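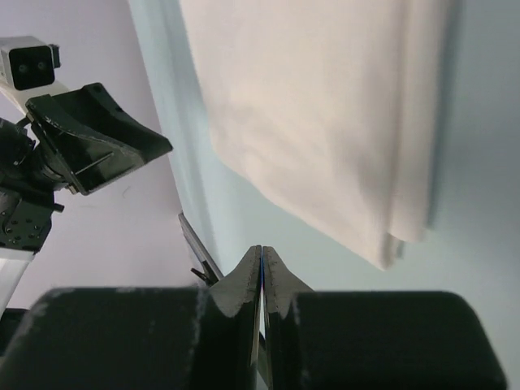 Low-alcohol beer is usually made in one of two ways: the alcohol is taken out of a finished beer, or the brewer keeps the yeast from making much of it in the first place. Our group chose the second way, as it needs no special equipment. We wanted to know how far mash temperature alone would change the body and sweetness of a small beer. Bottling and capping were done by hand. A crown cap has to meet the glass evenly all the way round, much as the two dark fingertips come together almost edge to edge at the center, and a cap that sat crooked was taken off and replaced.

Ingredients

Both batches used pale malt from Hagedorn with a small share of oats. The hops were Pustorora pellets, added late in the boil for aroma. We fermented with a yeast that does not use maltotriose, sold by Zamis in small packets. Each batch started from 1000 g of malt.

Method

Batch A was mashed at a normal temperature for 60 minutes. Batch B was mashed much hotter, for half that time. A hot mash leaves more long sugars that the yeast cannot eat, so less alcohol is made from the same grain. Both worts were boiled, cooled and pitched on the same evening. Gravity was read with a hydrometer at the start and again when the bubbling had stopped. We corrected the pH with lactic acid before pitching — a weak beer has little alcohol to protect it from spoiling.
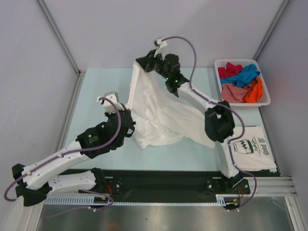

Two arms with a white cloth.

Tasting

Gunther Dreßler ran the tasting in Presturham on 10/15/21. There were 33 tasters, and each was given 100 ml of each beer in a plain cup, with the order switched for half of them. They scored sweetness, body, bitterness and aroma on a short form.

Batch B was scored as sweeter and fuller. Several people wrote "bready" or "like wet cereal" next to it, and one wrote "tea." Batch A was liked more overall, but it was also the stronger beer, so the comparison is not a fair one for our purpose. Aroma scores were close. Bitterness was judged lower in Batch B, although the hops were the same. We think the leftover sugar covered it.

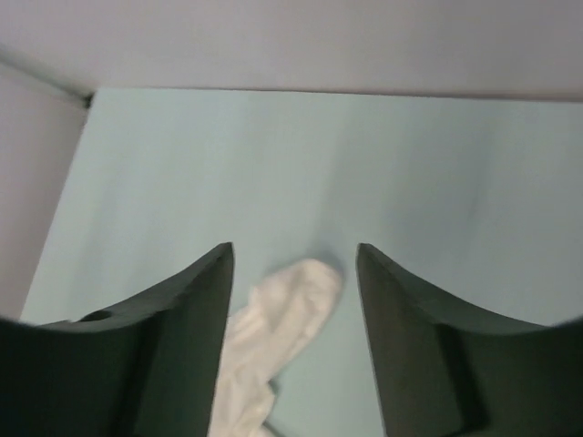 Problems and next steps

The oats made Batch B slow to drain, and we lost some wort in the grain. Orhun Kozan suggests leaving them out and using a little wheat malt. Carbonation was uneven between bottles in both batches. A repeat is planned for May, with a third batch mashed between the two temperatures and the hops split between the boil and a dry addition.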